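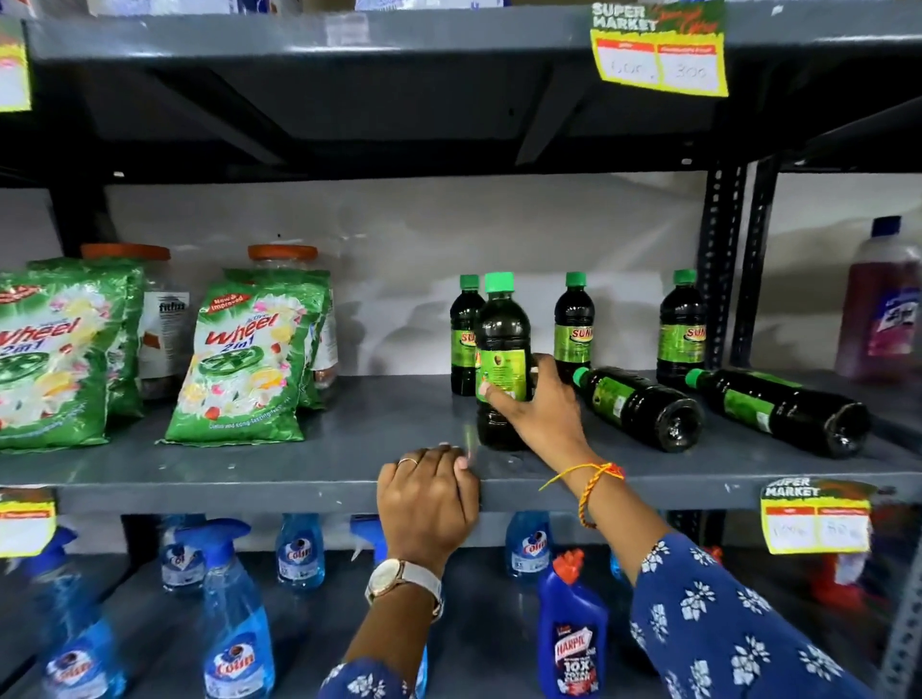 Updated in August, by the Household Pages desk

Shelving is one of the oldest and plainest kinds of furniture, a flat surface held off the ground so that things can be kept on it, and it has been with us for as long as people have owned more than they could carry. In its simplest form it is a board resting on two supports, and a good many homes still have one exactly like that. Shops and storerooms tend to favour metal, often in a quiet grey, with upright posts at the sides and several levels between them. Bottles suit this sort of shelf very well when they are stood upright, as four of the dark green ones with the lime-green labels are, although a bottle will lie down quite happily too if its cap is a good one.

The open metal shelf came into the town of Troltberg by way of the Barko works, which began by making bedsteads and turned to shelving when the bedstead trade grew thin. The early Barko pattern had 4 levels, fixed for good, and anyone who wanted to store something tall had to leave a level out when putting it together. The later pattern, known locally as the Belkadi, had posts with 28 slots apiece, so that each level could be moved up or down to suit whatever was being kept – a small change, but a very welcome one to shopkeepers, who until then had been stacking their jars on top of one another and hoping for the best.

Depth matters as much as height, and is more often forgotten. A deep shelf holds a great deal, but the things at the back are easily lost behind the things at the front, and old stock can sit there for years. The general store at Nostberg, which kept 11 bays of Belkadi shelving, had its boys bring the older goods forward each morning before opening, and the habit is still a sound one in any larder. Heavy things are best kept low down, and a tall unit ought to be fixed to the wall wherever there are children about.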